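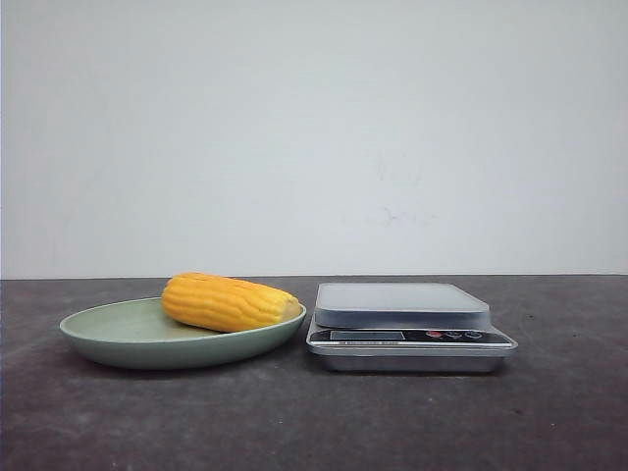

Oak gall ink, batch four: the Trilidcombe galls

Home Notebook Recipes Paper Archive

Apr 21, 2025
Anselmo Vieira
4 min read

Best black so far! I'm writing this entry with it, dip pen and the cheap ruled book, and typing it up afterwards for everyone else. Going down it's a weak brownish grey, the colour of tea somebody forgot about, and then by the time I've reached the bottom of the page the top lines have turned properly dark. I have watched this happen dozens of times now and I still stop writing to look.

The galls are the ones Trình and I picked at Trilidcombe in November, along the bottom edge of the wood where the young oaks are. Marble galls, mostly brown, most of them with the little exit hole. The old recipes want galls picked before the wasp has left, and I had been fretting over that all winter. Batch three was made from bought galls with no holes at all and it was paler than this one, so I'm going to worry less. (One comparison, different trees, different country even. I know.)

What went in

Galls, crushed, 30 g
Rainwater, 667 ml, which is what was left in the jug after I'd rinsed the jar
Iron sulphate, 15 g
Gum arabic, the lumpy kind from Naltico, 10 g to begin with and a bit more later
One clove, against mould

I crushed the galls in a cloth bag with the mallet. The mortar throws bits everywhere and the dust gets up your nose. Aim for coarse grit. In batch two I went down to powder and spent an entire evening trying to strain mud through a coffee filter.

Soaked them for eight days with the lid resting on loosely, stirred whenever I remembered. On day five there was a thin grey skin on top, which I lifted off with a spoon. It smelt of cellar and old apples. Then strained twice, cloth first and paper after, and squeezed the cloth hard. The liquid was a clear mid-brown and the drips left purple-black marks on my steel spoon, so there was clearly plenty of tannin in it.

Iron in next. I dissolved it in a little warm water first and poured it in slowly, and the whole jar went dark in one swirl. If anyone wants to come and see batch five made, come for this part.

The gum

This took the most fiddling. The Naltico lumps need a full night in warm water and even then there was bark at the bottom, so strain that too. With the first 10 g the ink ran off the nib like water and feathered on everything except the Gralau sheets. Another 3 g and it sat up nicely, with a slight shine on the heavy strokes. Trình thinks it could take more still. I tried that in an egg cup and it turned sticky, and the pen started dragging on upstrokes, so I'm staying at 13 g.

Paper

Gralau laid: lovely, crisp edges, no show-through.
Ruled exercise book: some feathering, fine for notes.
Printer paper: bad. Spidery, and it comes through on the back.
The offcuts from the ledger job: surprisingly good, hairlines hold.

I also wrote one strip and held it under the cold tap after a day's drying. The surface shine went and the writing stayed. A strip done with batch three lost quite a bit more than that. Both are taped into the back of the book, with two more strips in the south window, half covered with card, to see how they fade.

Acid

Still the big question. A strip with universal paper read somewhere near 2, which is sour enough that I don't want it on anything precious. Trình has a recipe with crushed eggshell added before the iron, and I'd like to run it side by side with this one. Does the chalky bit dull the black? No idea, can't wait to find out.

Please don't put this in a fountain pen. Dip pens only, and wipe the nib straight away, as I left one overnight and it has a crust on it now.

To do

Label the bottles, with the date and the gum weight.
Ask Trình for the eggshell amounts.
Weigh the remaining galls. I think there's enough for two more batches, maybe three small ones.
Order more Gralau before I use up the last of it on test squiggles.
Check the window strips at the end of next month.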